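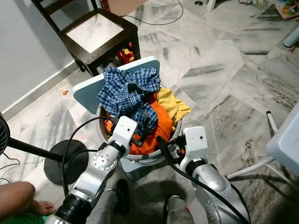 Handout 3: Daily care of the two-arm laundry cell

Before this session please read Handout 2 again, especially the part about the emergency stop. Today we work on the arms, the grippers and the cables. The software side comes in the next handout.

1. Starting position

The cell must be off at the main switch before you touch any joint. Wait until the lamp on the Denar supply box is dark, then write your name on the card and hang it over the switch. One person works on the arms and one person stays at the switch. Do not change these places in the middle of a job.

2. Cables

Most of the faults we had since July came from the gripper cables and very few from the motors. The cable leaves the gripper housing in a loop, and this loop has to be long enough for the full turn of the wrist. If it is too short, it pulls on the plug. If it is too long, it can catch on the rim of a bin or on the leg of a chair.

Move the wrist slowly by hand to both ends and watch the loop the whole time. Then do the same with the elbow. A cable which has become shiny in one place is rubbing there, and must be moved or changed. Write the place in the log, also when you could correct it at once.

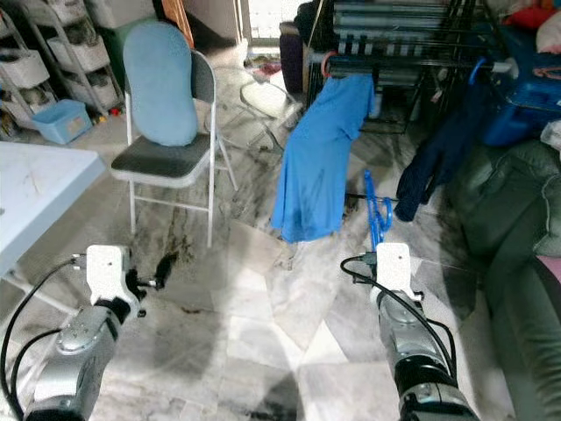
Farah Saragih
Workshop instructor, robot maintenance course

3. Grippers

Open and close the fingers by hand. They should move with the same small resistance all the way. Look between them for threads and fluff, and take these out with the plastic tweezers. Please do not use a metal tool here. We damaged one pair of fingers in this manner and the new pair from Nambiar took long to arrive.

The housing is cleaned with a dry cloth. No spray.

4. Joint bolts

Use the torque wrench with the green tape, set to the value on the card inside the tool box. Begin at the base and go up to the wrist. When a bolt turns before the wrench clicks, mark it with the pen and check it again after 100 cycles. If it has moved a second time, stop and call me.

5. Floor

Polished tiles are hard to work on, for the robot and for us. Small objects and loose wires inside the reach of the arms should be picked up before power comes back. Closed shoes are required for students at the cell.

6. Counter and log

At the last service the Prurovel counter showed 2062 cycles, and it shows 3298 now. Copy the number before you begin and once more after the test run. The log sheet is in the Zavomer folder, second tab.

For next time: bring your own log sheet, filled in, and one question about section 4.

Last changed: Dec 13, 2023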